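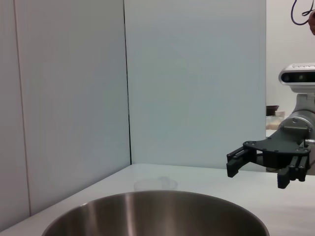
Hospice owner says care has improved, but won't release the numbers

The company that runs the Zeleke hospice says complaints from families have dropped sharply under its new night staffing plan. It has not said how many complaints there were before, how many there are now, or who counted them.

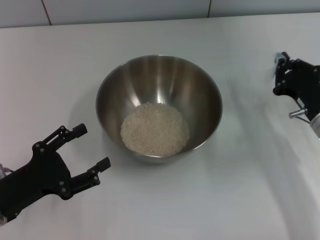 VUNDNESS, 26/02/2013 - Sonovard, which took over Zeleke in July, told a public meeting that patients near the end of life are getting pain relief faster and that relatives are "overwhelmingly satisfied." Asked for the survey behind that phrase, a company spokesman said it was an internal document.

Under the plan, two nurses cover the building overnight, with a doctor on call by phone. Before the takeover there were five on the night shift, according to former staff. Sonovard does not dispute the earlier figure but says the comparison is unfair, as some of those nurses also made home visits.

Those visits are now handled by a contractor, Vodero. The company would not say how many patients it sees or how long they wait.

Meron Degefa, whose father died at Zeleke in the fall, told the meeting that she rang for a nurse after midnight and waited most of an hour.

"They sent me a form afterward with smiley faces on it," she said. "I didn't fill it in. I suppose that makes me satisfied."

Abenezer Feyisa, the hospice's director, said he could not discuss a single case. He said the night plan had been reviewed twice and that both reviews backed it. Both were carried out by Sonovard.

The company's contract requires a report to the county within six months of the takeover. The county clerk's office said it has received a letter saying the report is coming. No date was given in the letter, and the county has not set one. 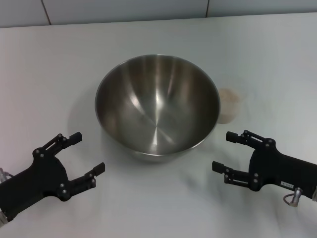 A steel mixing bowl on a white tabletop.

Feyisa said a summary would be shared with families "when it is ready." He would not say whether it would include response times.

Related
County delays vote on nursing home inspections
Who pays when home care ends early?
Pharmacy hours cut again in Vundness

Comments

rj_oldmill
My aunt was there before and after. Day nurses are still wonderful. Nights, good luck.

Patty K.
To be fair the old owners never published anything either. Would like to see THOSE complaints too.

northside dad
Six months from July is January. Am I missing something?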